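Open Notes / Preprints / Robot Learning

Home Papers Sections Archive About

Reading time: 6 min

4. Collecting the demonstrations

4.1 What we set out to test

The usual claim for simulated demonstrations is that they are cheap, and that cheapness makes up for whatever else is wrong with them. We doubt both halves of the claim. This section reports how the Dornommont set was gathered, what it cost us in hours, and which parts of it we would not trust a policy to learn from.

We used Voker, our in-house simulator front end, with a teleoperation layer called Atent. The operator moves a hand controller, Atent maps the motion to the end of the arm, and Voker records joint positions, gripper state and rendered views at a fixed rate. A second tool, Hamel, replays each recording and checks whether the goal condition was met. None of the three was written for this study, and it shows in places. Atent, for example, has no idea of contact force, so an operator pressing a tool into a counter gets no warning until the arm begins to shake.

The final set holds 588 demonstrations across 16 tasks. All of the tasks take place on or near a kitchen counter. They include picking up a utensil, moving a small item from one part of the counter to another, and placing an item in a shallow dish. We left out anything involving liquids. Earlier work has reported pouring tasks in simulators of this kind, and we could not convince ourselves that the learned behavior had anything to do with pouring.

4.2 Operators and sessions

Four operators took part. Two had used a hand controller before and two had not. Each session was capped at 90 minutes, including breaks, after a pilot in November in which the quality of the recordings fell off badly toward the end of long afternoons. The cap helped. It did not remove the problem, and we suspect that published sets collected in longer sittings contain a good deal of tired, wandering motion that their authors have never looked at.

Operators were told the goal of each task in one sentence and given no advice on how to reach it. This was a deliberate choice and we are no longer sure it was a good one. The two experienced operators settled into nearly identical habits within a session: approach from above, close, lift straight up, travel, lower. The two new operators did many different things, some of them very odd. Pooling all four gives a set that looks diverse by any of the common spread measures. Much of that diversity comes from people who had not yet learned to use the controller, and a policy trained on it will copy their hesitations along with their ideas.

4.3 Scene variation

Each task was recorded under several arrangements of the same kitchen. Wall color, counter material and the positions of loose items were drawn at random before each recording. Large appliances and the mounting of the arm stayed fixed.

We want to be careful about what this variation buys. Changing the look of a counter is nearly free in a simulator, so people do a lot of it, and then report the number of scenes as if it measured difficulty. In our replays, swapping the counter material changed nothing about the motion the operator chose. Moving one thin item so that it lay close beside another changed almost everything. Operators slowed down, reopened the gripper, came in again at a new angle, and in several cases gave up and restarted. If a set is going to advertise its variety, the second kind is the kind worth counting, and it is the kind that costs operator time.

Figure 3 shows one arrangement from the set. The spatula and the long, thin utensil to its right lie parallel, with little room between them, and both are difficult targets for a parallel gripper. The shallow glass dish under the fingers is the sort of low, light-rimmed shape that the views render poorly at a distance.

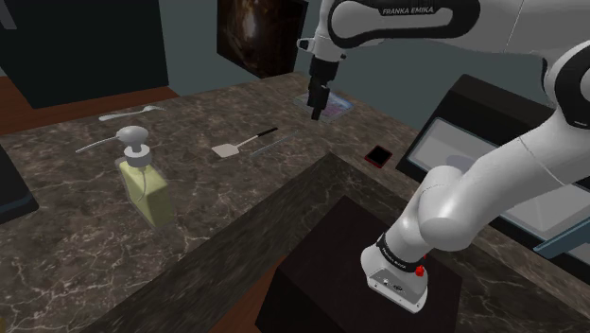 Figure 3. A Franka Emika arm over the marble counter in Voker, gripper pointing down above the dish.

Does adding more demonstrations fix a policy that fails on closely spaced items?

Only when the added demonstrations contain closely spaced items. In our runs, extra recordings with well-separated items left the failure rate on crowded arrangements where it was.

4.4 Filtering

Hamel marks a demonstration as a success when the target item ends inside a goal region and the gripper is open. We had assumed this check was strict enough. To find out, two of us watched replays of every demonstration from three of the tasks and wrote down any that we would not have called a success. We found 29 that Hamel had passed. Most involved an item that was pushed or dragged into the goal region without ever being grasped. In a few, the item passed partly through another object on the way, which the physics allowed and the check ignored.

We removed those recordings. We have not watched the remaining tasks in full, and the reader should assume that similar cases are still in the set. Writing a tighter check for each task would have been possible, but each new rule we drafted also threw out recordings that looked perfectly sensible to us. A rule against dragging, for instance, rejects the operator who slides a flat item to the edge of the counter in order to get a finger under it. That is a good strategy, and we would like a policy to learn it.

Automatic success checks are often presented as one of the main strengths of simulated collection. Our experience is that they move the labor from recording to auditing, and that the auditing is then skipped.

4.5 Cost

We logged operator time, setup time and review time separately. Operator time was the smallest of the three. Setup, mainly repairing scenes in which items had been placed overlapping or out of reach, took longer than recording did. Review took longest of all, even though we reviewed only part of the set. We do not give a single cost per demonstration, as the figure depends almost entirely on how much review one chooses to do, and a team that does none can report a very low number.

Three failures of the equipment also deserve a mention. Atent dropped its connection often enough that operators learned to pause before each grasp, and those pauses are in the data. Voker sometimes delayed the rendered view behind the joint record by a few steps, which we corrected where we noticed it. Finally, one Wednesday session was recorded with the gripper signal inverted. It was easy to repair, but a policy had been trained on it for most of a day before anyone asked why the hand kept opening over its target.

The policies evaluated in Section 5 were trained on the set as it stands after the removals described in 4.4, with the pauses left in.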